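Jenel table - README

Two-arm tabletop rig and recordings, built at the Tolholm shared workshop.

Version 2 of the notes. The first set covered only the single-arm build and can be ignored.

What this is

Jenel is a pair of small black robot arms on a wooden table, put together in a shared workshop over one winter and used to record simple handling jobs. The folder holds the recordings, the settings files for both arms, the cutting list for the frame and these notes. The job recorded most often is sorting and arranging artificial flowers with a small vase on the table. There are 100 recordings of that job in this release. Older jobs (stacking cups, folding a tea towel) are kept in a separate folder called Mussa and are not described here.

The arms are worked by hand from a second pair of leader arms. Nothing in this release was recorded with the arms running on their own.

The table

The top is a length of wooden worktop left over from a kitchen. We oiled it once and left it. A rectangular frame of black slotted aluminium is fastened down on top of it, and the arms are mounted along the near edge, one towards each end. The first version had the arms clamped straight to the wood. They crept by a few millimetres over an afternoon, and the home position had to be set again each time. With the frame that has stopped.

If you build your own, cut the rails square. Ours were cut on the workshop's chop saw with a non-ferrous blade, and one came out slightly long. It was filed back by hand - slow, but it worked. Tighten the corner brackets with the frame already sitting on the table, or it will rock.

Cables come off the arms in loops. Leave more slack than looks tidy. An early recording session ended with a connector pulled out of the left wrist, and the whole set had to be thrown away.

The flowers

They are artificial, bought in mixed bunches. The set has pink tulips, red flowers, small yellow ones and blue ones, all with green stems. The yellow bunch sheds blooms and these are left on the table where they fall. The blue flowers and the teal vase are close enough in colour to be awkward for simple colour matching, so don't rely on that alone.

Starting positions are not fixed. Whoever sets up puts the flowers down inside the frame in any order they like. In some recordings the vase starts with flowers in it, in others it starts bare. The notes column in the index says which.
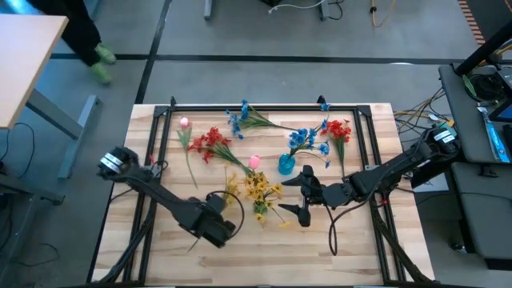 Jenel table notes
Written by the rig maintainer, Tolholm shared workshop

With the grippers open, the two pointed fingers spread a long way apart. They will catch a neighbouring stem if you come in flat. The approach that gave the fewest spoiled recordings was to come down from above, close on the stem a little below the bloom, lift straight up, and only then move sideways. Operators were told this but not made to follow it, and you will see both ways in the files.

Vase handling is the weak part of the set. The vase is light and translucent, and it tips if a stem catches the rim. Recordings where it went over are kept and marked "tip" in the index. Leave them out if you only want clean runs.

What is in the folder

index.csv - one line per recording, with job name, operator number, start state and notes
joints/ - joint positions for both arms, one file per recording
video/ - the overhead view, one file per recording
config/ - motor settings, left and right kept apart
frame/ - cutting list and bracket positions
Ninholm/ - the small script we use to play a recording back on screen

Each recording is cut to 3,000 steps at most. Longer ones were split, and the parts carry the same number with a letter after it.

Setting up

1. Switch on the right arm first, then the left. The other way round, the two controllers sometimes swap names.
2. Move both arms to home by hand and run the home check.
3. Put the flowers and the vase inside the frame.
4. Open both grippers fully and start recording.

Known faults

The left arm's wrist motor runs warm after long sessions. Rest it when the temperature warning shows.

In 14 recordings the gripper reading for the right arm is stuck at one value. The joint positions are fine. They are marked "grip" in the index.

The workshop is in use while we record. People walk past, the floor around the table changes from one session to the next, and the light is different in the evenings. We have not cropped any of this out. If your method is upset by movement in the background, crop to the inside of the frame before you start.

Stem bending is not recorded in any way beyond the video. The wire in some of the stems had taken a set by the end, so the later recordings have more crooked stems than the early ones.

Use

Free to use and share for any non-commercial purpose, with a mention of the Jenel table. The cutting list can be used for anything. Please report errors in the index by recording number.

The next release is planned for November and should have the gripper readings fixed and a heavier vase.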